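# Chapter 7: Teaching by Hand

Every roboticist eventually has to watch a very expensive arm fail to pick up a rag. The arm is strong, fast and repeatable to a fraction of a millimeter, and the rag simply declines to be where the model said it would be. Rigid parts have six numbers that tell you where they are. A piece of cloth has as many as you care to write down, and they all change when you touch it.

For years the standard answer was teleoperation. A person sat at a console and drove the robot through the task while the software recorded joint angles. The data were excellent and there was never enough of them. In the Cendura study, which we return to in Section 7.4, operators spent a whole January collecting 49 usable folds, and several of them asked to be moved to another project.

The method in this chapter leaves the robot out of the first half of the work. The demonstrator holds a pair of grippers, one per hand, and does the job directly. A head-level camera records the view, and a cube of printed markers on each gripper lets us recover where the jaws were and how they were turned. The robot meets the task later, as a file.

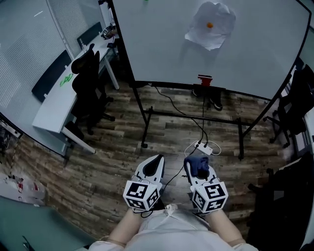

*Manipulation and Learning Group, Department of Mechanical Engineering, Salgado Institute of Technology*

With the right gripper closed on a folded dark blue cloth, the demonstrator still has most of the table in view, along with the white cloth and the small orange ball resting on it. The wide view bends straight lines badly enough to upset a carpenter, and Section 7.2 deals with the calibration. It also takes in chairs, cables and a good deal of floor. Students always want to crop these out. Leave them in for now – a policy trained on a spotless background tends to fall apart the first time someone moves a chair.

Marker cubes have their own bad habits. Turn the wrist far enough and the face you were tracking goes away, sometimes before the next one can be read. Lourenço Seixas, who wrote the tracking code used in our exercises, handles the gap with a short smoothing filter and a flag that marks the affected samples. Read the flag. The first version of the Pultent data set shipped without it, and 357 of its 500 demonstrations had to be processed again.

We begin with the geometry of a single gripper, add the second, and only then let cloth into the discussion. Readers who have Chapter 3 fresh in mind may skip the review of rotation matrices. Readers who merely believe they have it fresh in mind should try Problem 7.1 first.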